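Chapter 4
Pattern Repeat, or Why the Last Strip Never Fits

Learning goals
Define repeat, match and drop.
Work out how many strips a wall needs, including waste.
Tell a straight match from a half-drop before the paste is mixed.

In August, a landlady in Clellmont ordered wallpaper for her front parlor. She measured the walls, divided by the width of the roll, and bought precisely what the arithmetic told her to buy. The paper was a climbing rose with a large repeat. By four in the afternoon she had three handsome walls and a fourth that was handsome as far as the window, after which it was plaster. She moved a wardrobe in front of the plaster. The wardrobe stayed there for 14 years, and was eventually mentioned in the deed of sale.

Her arithmetic was fine. What she had calculated was the area of the wall, and wallpaper is not sold to people who have areas. It is sold to people who have strips, and each strip has to begin at the right place in the pattern. Whatever lies between the end of one strip and the next right place goes in the trash, at full price.

The distance from one point in a design to the next identical point, measured down the length of the paper, is called the vertical repeat. A plain paper has none. A small sprig may repeat every few inches, and the waste is hardly worth complaining about, though people manage. A tall design, such as a full-grown tree, may run from baseboard to ceiling without repeating at all. Designs of this sort are often sold as panels, and the hanger's trouble moves from the length of the strip to the corners of the room.

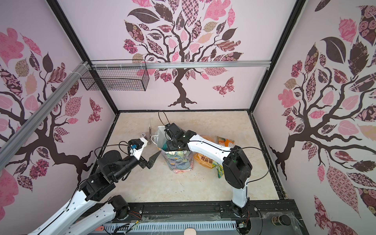

Why do large patterns waste more paper than small ones?

Each strip must start at a matching point, and in a large pattern the matching points are far apart, so more paper is usually cut away to reach the next one.

Piroska Vincze, who taught paperhanging at the Nelarcombe evening school and wrote its only surviving handout, put the matter to her students in the form of a bill. Her wall was 465 cm wide. Her paper had a repeat of 133 cm, a figure she seems to have chosen out of spite. Students were asked to price the job twice, once by area and once by strip, and to write the difference at the bottom in red. The handout allows a generous space for it.

Her colleague Kornél Sárközi took the other side. He held that a customer standing in a doorway sees the wall behind the sofa and very little else, and that a mismatch behind a door was between the hanger and his conscience. Both taught in the same room. Their students learned to match everything and to hang the doors first.

We will side with Vincze for the exercises and keep Sárközi in reserve for the stairwell in Section 4.4, where all principles are tested.

Section 4.1 begins with the straight match, in which the design lines up directly across neighboring strips. Section 4.2 takes up the half-drop, where every second strip is shifted down by half a repeat, and where most of the swearing in this trade originates. For both you will need a pencil, a tape measure and the sample sheet for Vida, a trellis paper from Dostness, printed inside the back cover. Please do not cut it out until you are told to. Previous classes have cut it out.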